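Introduction to Lodging Operations
Unit 5: Reservations, Overbooking and the Guest Who Must Be Moved
Instructor: Jucélia Rocha 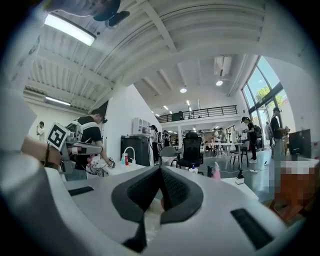

Why does a hotel accept more reservations than it has rooms?
A hotel accepts extra reservations to make up for guests who cancel late or do not arrive. A room left empty overnight earns nothing for that night, and the sale cannot be made up later.

5.1 Terms used in this unit

No-show: a guest who holds a reservation, does not cancel it and does not arrive.
Late cancellation: a cancellation received after the deadline stated in the rate terms.
Stayover: a guest already in the house who is due to remain another night.
Overstay: a guest who was due to leave and has not left.
Understay: a guest who leaves before the date on the reservation.
Walk: to send a guest with a valid reservation to another property when no room is available.

Students should note that an understay and a late cancellation are recorded separately, although both return a room to inventory. The older edition of the reader combines them. Use the definitions above in all written work.

5.2 Guaranteed and non-guaranteed reservations

A non-guaranteed reservation is held until a stated hour on the day of arrival, after which the hotel may release the room. A guaranteed reservation is held through the night, and the guest accepts a charge for failing to arrive. The guarantee may be given by card, by advance deposit or by a company account.

The two types should be forecast separately. Guests who have paid a deposit fail to arrive much less often than guests who have given only a name and a telephone number. A single no-show rate for the whole house will hide this difference and will mislead the manager on nights when the mix is unusual.

5.3 Worked problem: the Hotel Lebrun

The Hotel Lebrun, in Cumerby, has 400 rooms. For a night in February there are no stayovers and no rooms out of order. The reservations office has accepted 413 reservations, all for one room and one night. The excess is therefore 13 rooms.

(a) If 20 reservations are canceled or not used, 393 rooms are occupied and seven are available for walk-in sale.
(b) If exactly 13 are canceled or not used, the house is full and every guest is accommodated.
(c) If only eight are canceled or not used, 405 guests arrive with reservations and five must be walked.

The cost of an empty room is the rate that would have been paid, less the cost of servicing the room. The cost of a walk includes the room at the other property, transportation, a telephone call and any later allowance made to the guest. It also includes the loss of future business, for which no invoice is ever received. Most student answers leave this last item out. An estimate is acceptable if the reasoning is shown.

5.4 Procedure for walking a guest

The decision should be made by the manager on duty before the evening arrivals begin. Rooms at a property of equal or better standard are secured first. The desk should not wait until a tired guest is standing at the counter to begin telephoning.

Guests staying one night are normally moved before guests staying several nights. Families with small children, guests with a disability and members of a group should not be separated from their arrangements. The guest is told plainly that no room is available, is given the name of the other hotel and is offered transportation at no charge. Messages and telephone calls must be forwarded. If the guest is to return the next day, the room is assigned in advance and the manager greets the guest in person.

5.5 Reading and assignment

Read the chapter on room inventory in Heloísa Arruda, Front Office Practice, and the Kiltero case in the course packet. The Horkow case is optional.

Submit a written answer of no more than 700 words to the following: The Kiltero has raised its overbooking limit for the winter season without changing its deposit terms. State what records the manager should have examined first, and recommend a limit for guaranteed and non-guaranteed reservations separately.

Answers are due at the department office on 16 December 2002. Late papers are accepted only with the written consent of the instructor.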